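Speaker notes: house rules for hand-held gripper work
Skudville, February 17, 2024

Slide 1. Thank Soo-ah for the room. Say who I am (Rasmus Mets, Kadness). Twenty minutes, questions at the end.

Slide 2. Why we wrote rules. In January we had 1000 recordings from two sites and threw out 200 of them. Most had a bad start: fingers half closed, or something left on the table from the run before. The people doing the work had never been given a written start position.

Slide 3. The rules as they stand. There are 34 and I won't read them all. Sheet is on the chairs. Main ones:
Clear the table before each run.
Start with the fingers fully open and hold still until the tone.
Both finger pads must show in the camera view.
Check the screws at the start of a shift, and write it down even if nothing was loose.
If you drop the object, carry on. Don't stop and restart.

Pause here. The last one always gets an argument. Miłosz can answer for the Gestell side.

Slide 4. Start position. Leave it up while I talk.

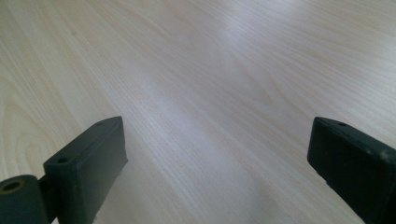 Start position: fingers open, table clear.

Point out the gap between the pads, then the glare on the wood towards the upper right. Rule 12 covers lighting and at present only says "even light". Si-eun wants a proper limit and I agree with her. Ask if anyone has wording we could borrow.

Slide 5. Changes to rules. One person per site signs them off. For Seo it is Dong-hyun Geum. Old versions stay in the folder with the date they stopped being used.

Slide 6. Contact details. Take questions. Remind them to hand back the sheets if they have written comments on them.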